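Gandix Key Hooks – teleoperated demonstrations

Version 4, Tuesday, May 18, 2021
Maintainer: Shufen Jia. Operator training: Dehua Deng.

Contents

175 episodes of hanging and removing keys on small wall hooks, recorded by remote control at the Brellstead site. Each episode holds joint states, gripper commands and wrist video. Episodes run up to 80 seconds. The operator sees only the wrist view and closes the fingers with a foot pedal.

Keys hang from a ring on a wire hook with a white base. Neighboring hooks may be empty, and their shadows on the wall are left in – do not mask them in preprocessing.

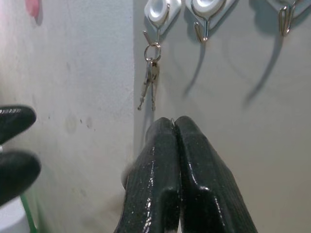
Splits

20 episodes are held out for testing. The rest are for training. Splits are by session, so do not reshuffle by episode.

Known issues

Gripper width reads slightly high when the fingers are fully closed. Force is not logged. Failed attempts are kept and carry success = 0 in the episode header.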